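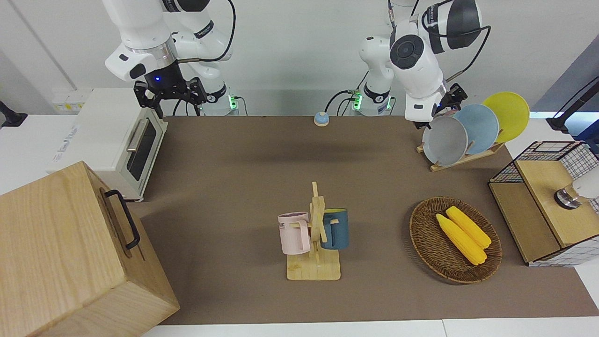 How long should I wait between the first and second shot of the hepatitis B vaccine? Missed mine in May.

Usually a month. If you're late just get the next one, no need to start over.
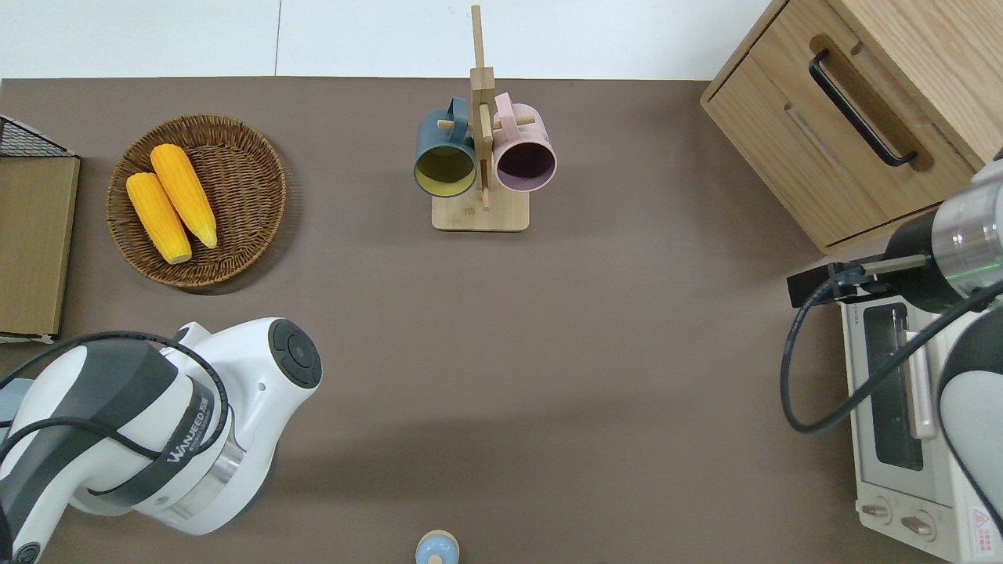
Same for my dad, he's 68 – clinic told him to pick up where he left off. Took 2 calls to get thru tho.

Britta Engelhardt

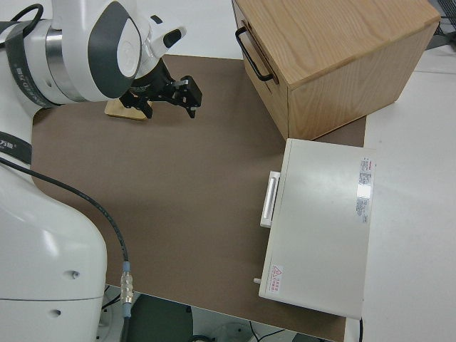

Sore arm is normal after, mine lasted over 2 days. Keep using it. Light stuff only, nothing heavier than a little block of wood at first lol. Fever that hangs on, call them.

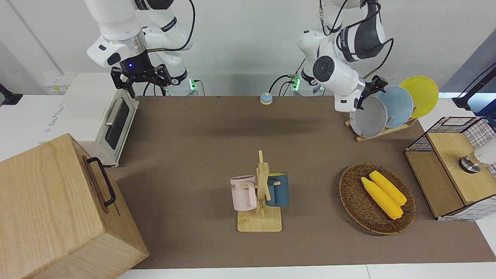 Also bring your card. The pharmacy in Florcombe coudn't find my record and I had to go back home for it.

Ksawery Ostrowski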